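Section 7. Recording Demonstrations with the Waltix Hand-Held Gripper

This section covers recording on a tabletop with the hand-held unit. It assumes that you have charged the unit, paired it with the Harnis recorder, and finished the calibration steps in the previous section. If the recorder shows a yellow status light, go back and calibrate again before you continue.

7.1 Before you start

You will need:
The hand-held gripper
The Harnis recorder and its cable
The task sheet for the session
The objects listed on the task sheet
A table with a matte top

1. Clear the table of anything that is not on the task sheet.
2. Set the objects out in the starting layout printed on the sheet. They do not have to match it exactly. A few inches of difference from one demonstration to the next helps the training.
3. Wipe the camera lens with the dry cloth from the kit.
4. Squeeze the trigger all the way and let it go. Both fingers should move freely and return to fully open.
5. Check the inner faces of the fingers. Replace any pad or tape that slides when you push it with your thumb. Scuffs and dust marks on a pad are normal.

Note: The two fingers do not need the same covering, but the covering must stay the same for the whole session. Write down what is on each finger in the session log.

Caution: Keep hair, sleeves, and lanyards away from the finger links. The links can pinch.

7.2 Recording one demonstration

1. Hold the gripper in your usual working hand, with the lens facing the table.
2. Press the record button once. Wait for the short beep.
3. Hold still for two seconds. The recorder uses this time to find its position.
4. Move to the first object at a steady pace. Slow down for the last few inches.
5. Close the fingers until the object is held, then lift.
6. Carry the object to its target. Do not swing it or pass it over your other arm.
7. Lower the object, open the fingers fully, and back away before you turn the gripper.
8. Press the record button again. Two beeps mean that the file was saved.

A good demonstration of a single pick and place lasts roughly 14 seconds. Shorter ones are often too fast for the tracker. Longer ones are accepted, but check that you did not pause in the middle. The model learns pauses as readily as it learns movements.

Note: Use one hand only. If your free hand enters the view, stop and mark the file as rejected.

7.3 Kitchen utensils and dishes

Utensils are harder than blocks or cups. They are thin, they turn in the grip, and much of their length may be outside the camera view. The points below apply to the Skunine utensil set and to any similar items.

1. Approach a handle so that both fingers reach it at the same time. If one finger touches first, the utensil will rotate.
2. Once the utensil is up, wait until it stops swaying before you move it sideways.
3. When lowering a spoon into a dish, bring the bowl of the spoon over the dish first and then go straight down. Do not drag it across the rim.
4. Vary the place where you set the dish. Use at least seven positions in a session.

Polished metal can confuse the tracker when it fills most of the view. If the status light flickers, raise the gripper slightly or turn off the lamp nearest the table. White plastic on a pale table may also be hard to see on the preview screen — this affects the preview only, and the saved file is not changed.

Caution: Do not record with knives, peelers, or glass items unless the task sheet calls for them.

7.4 Checking and labeling files

Check your files after every 11 demonstrations. Waiting until the end of the day makes it hard to remember which ones went wrong.

1. Connect the recorder to the computer and open Prothero.
2. Select the session folder. New files appear at the top of the list.
3. Play each file at double speed. Look for lost tracking, a hand in view, or an object that leaves the table.
4. Mark each file Accept, Reject, or Recovery.
5. Pick the task name from the list. Do not type your own.
6. Select Upload and leave the recorder connected until the bar is full.

Use Recovery when an object slipped and you picked it up again in the same take. These files are useful and should be kept — the model needs to see what to do after a slip. Do not drop things on purpose to make more of them.

Note: Rejected files stay on the recorder until you delete them. They count toward its storage limit.

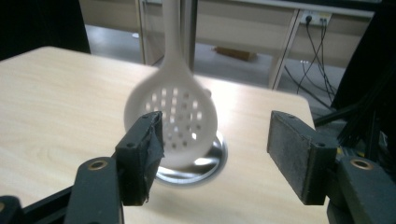

If an upload stops partway, leave the cable in place and select Resume. Files that were already sent will not be sent again. When the list is empty, turn off the recorder and return the gripper to its stand with the fingers open.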